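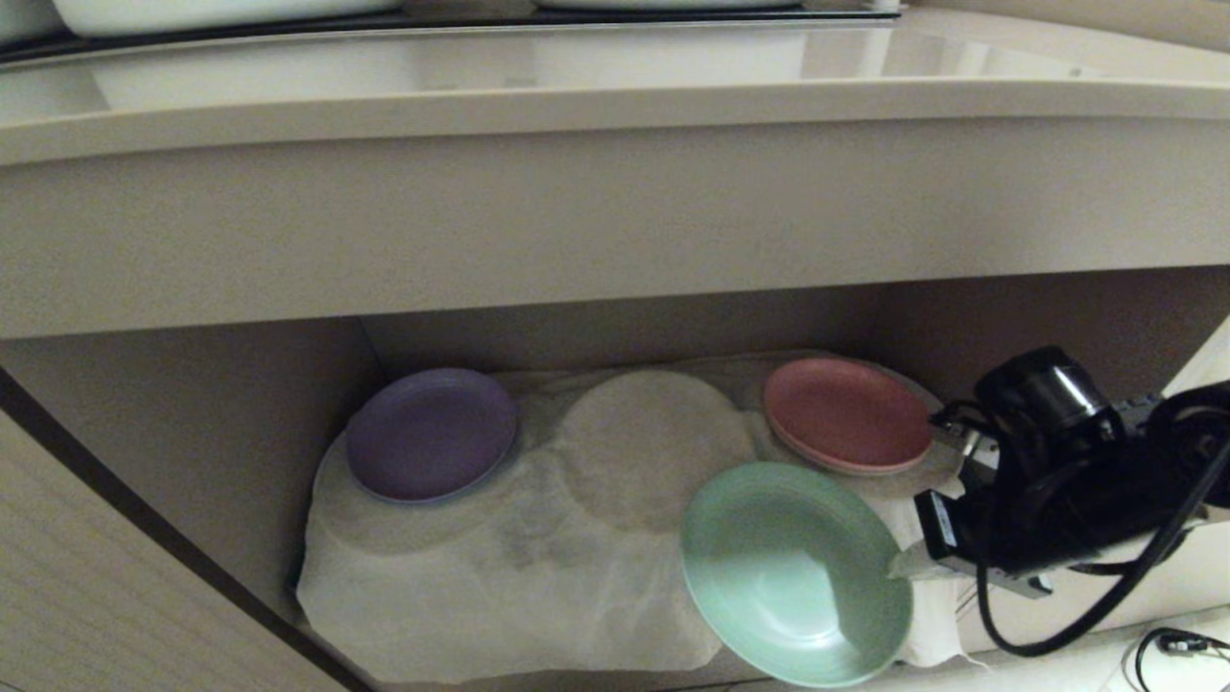 *Lower compartment, coloured plates on the white liner.*

December, kitchen layout. Parvaneh wants the coloured plates kept low and the white ones left by the toaster. The compartment is 338 mm high at the opening, so a short stack goes in easily. The liner creeps and needs fixing at the back.
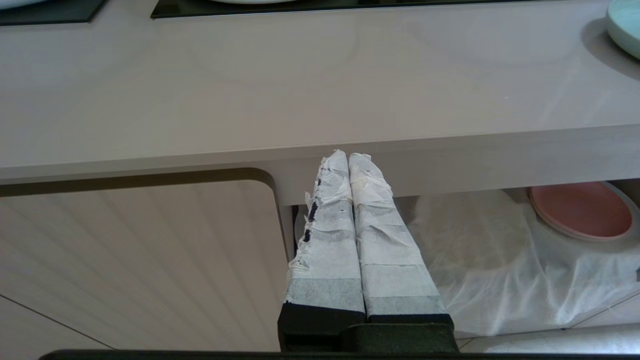 *Rounded front edge of the counter.*

Worktop height is 900, same as the Skumine drawing. Marjatta asked for 30 mm more clearance under the edge. Not decided.

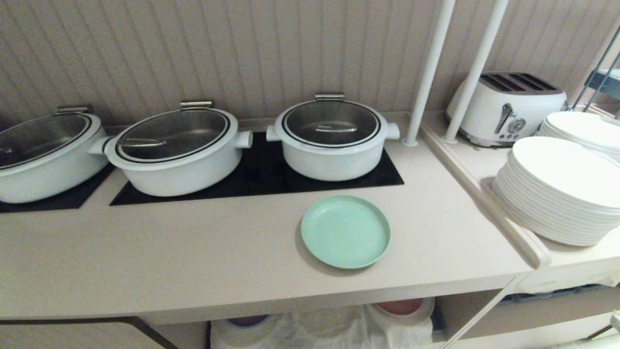

Pots stay at the back with their lids on. Still to do: find a place for the serving bowls, and ask Trorico for 2 more liners.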